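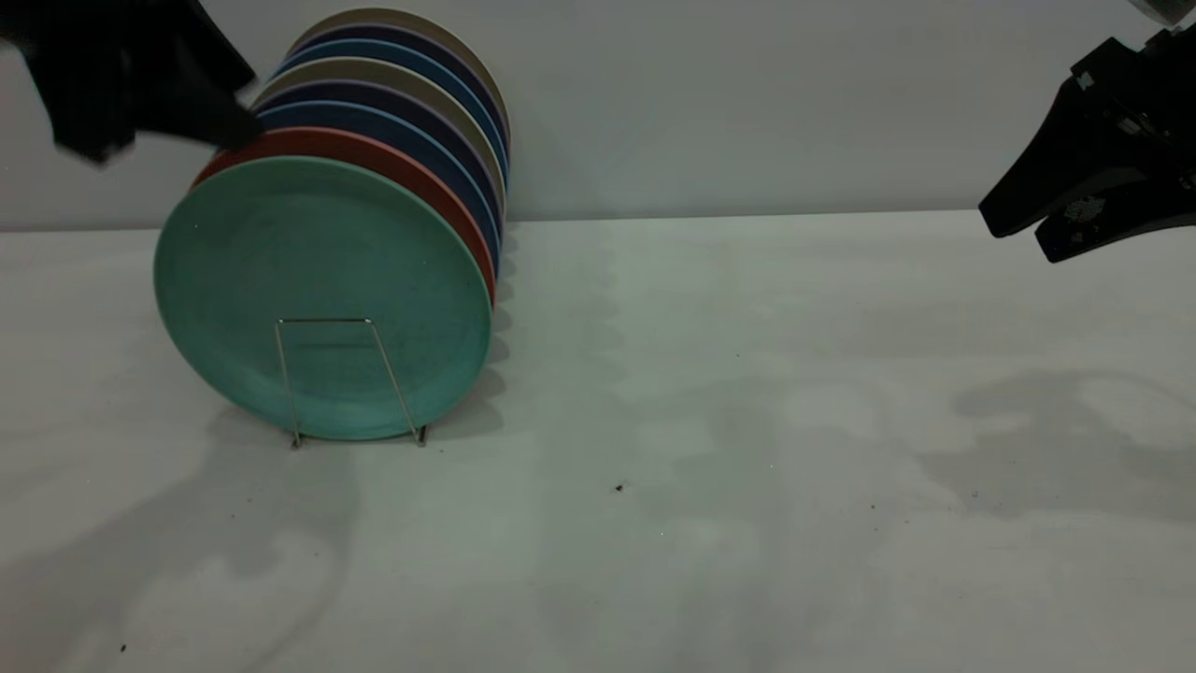

Re: Hard water and dishes

Last updated: 5/25/26
Filed under: List archive > Kitchen & Household

Nighat Sethi wrote:
> We moved to Estitz in August and every dish has a
> chalky film. Is a softener worth it?

Nighat, try vinegar before you spend 400 dollars.

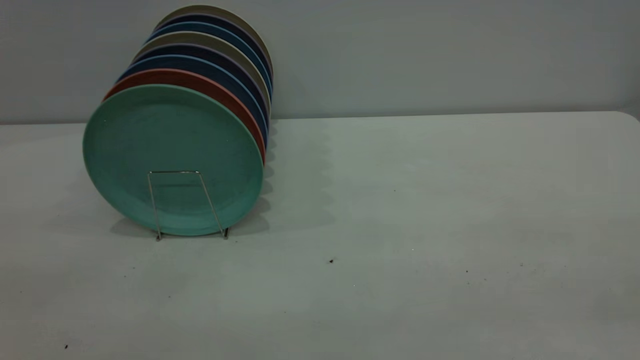 I put two cups in a bowl on the bottom rack and run a hot cycle with no soap. Our water tests at about 16 grains, and the film comes off glasses fine.

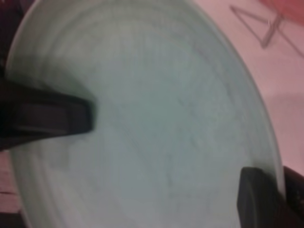
Softeners

Jeferson Teixeira has a Velar unit in his basement and likes it. He goes through two bags of salt a month. Ask him about the drain line.

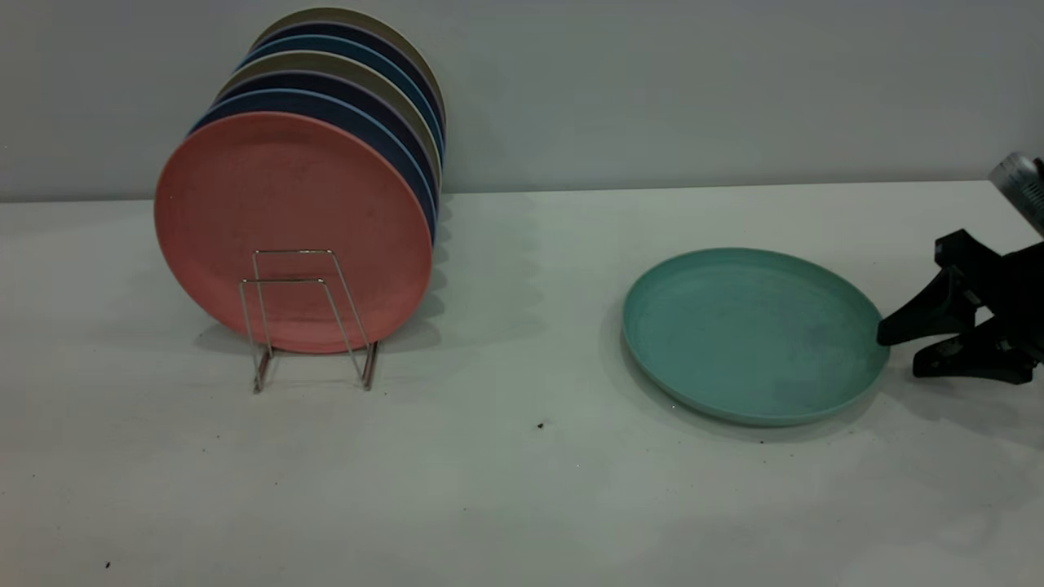

Can vinegar go in the rinse aid cup?

Keep it out of there. It can wear down the rubber seal over time.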